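Ukoseck Fund evening: speaker notes
Speaker: Youssra Soliman
Start 7 p.m., keep to the half hour, questions after

Slide 1. Title
Thank people for coming. Say who I am: I run the family support desk at the Ukoseck Fund. I am not a doctor and will not answer questions about a particular child's treatment. Dr. Cha is in the second row and will take those afterward.

Slide 2. What we pay for
The hospital bill is the part everyone sees. Families come to us for the rest of it. Rent on a room near the hospital. Bus fares. A parent's lost wages. Food for the brother or sister who is staying with an aunt. Last year we helped 109 families, all with a child on dialysis or waiting for a kidney.
Pause here. Last time people wanted to write the number down.

Slide 3. Ermira's family
She has agreed to let me tell this. Use her name, Ermira Kneževič, but leave out her son's.
Her son started dialysis in August. The family lived two hours from the clinic. He needed three sessions a week and she had a shift job at Allden, so she used up her leave in the first month. They sold the car in the second, and then had no way to get to the clinic except a neighbor.
We paid for transport first and a room later. She says she would have asked sooner if she had known the form was two pages long.
Do not say "happy ending." He is still on the list.

Slide 4. How a request works
The family or the social worker fills in the form. Myung-ja Sun reads it the same day if it comes in before noon. She calls the clinic to confirm the child is a patient there. We pay the landlord or the bus company directly where we can. Where we can't, we give a grocery card.
Most first grants are under $1,000. Larger ones go to the full board, and that takes longer. Be plain about this. People in the room may be thinking of applying.

Slide 5. Public appeals
Some families raise money online before they come to us. That does not count against them. Two things to mention:
Put the hospital's billing office on the appeal page as a contact, with its permission.
Keep the child's records off the page. We have seen lab results posted with the home address on them.
If asked about the Hirine page, say we had no part in it and move on.

Slide 6. Meals
Roughly 60 families used the kitchen at Lawal House last year. Kidney diets are hard to shop for in a strange town, and each child's limits are different. The dietitian, Myung-ja Bae, sits down with the parents and goes through the child's own list. Do not give food advice from the stage. Send people to her.

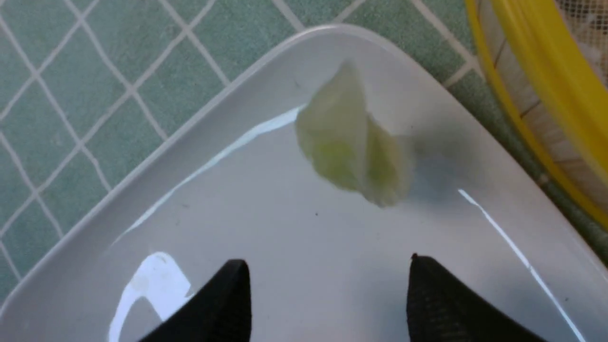 Leafy greens: check the child's list first.

Slide 7. What we need
Monthly gifts, even small ones, let us promise a family rent for a whole season. Drivers for the early clinic run, 5:30 a.m. pickup. Anyone with a spare room within walking distance of the hospital, please see Myung-ja Sun at the side table.

Slide 8. Contact
Leave this one up during questions. Read the phone number out loud twice. Forms are by the door in English and Spanish, and the Arabic one can be mailed.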